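Home | Animals | Space | How Stuff Works | Ask Us | Games

What does the chip in a computer do?

Every computer has a boss. It is flat and square, it fits in your palm, and it is called the CPU. It does not have a corner office. It gets a socket.

The CPU follows instructions. Add this, move that, check whether somebody pressed the space bar again. None of these jobs is hard. You could do most of them yourself, but you would want a snack after 21 of them, and the CPU gets through 1000 before you have found the snack.

The socket sits on the motherboard, a big board that lets all the parts talk to each other. In some sockets, like the one in the picture at the end, there are tiny gold pins. Messages travel through them as electricity. The pins bend if you poke them — so don't poke them.

Putting a CPU in goes like this. Open the metal frame and lift the lever. Line up the chip the right way around. Set it down gently, with no pushing. Then close the frame and lock the lever.

The silver lid on top of the chip spreads out heat. Bosses do get hot when they're busy. 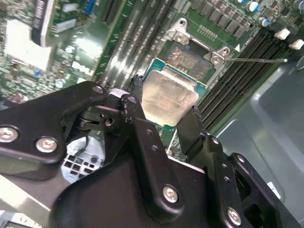
Next comes the cooler, usually a lump of metal with a fan on it, and a dab of gray paste that looks like toothpaste and should never be used as toothpaste.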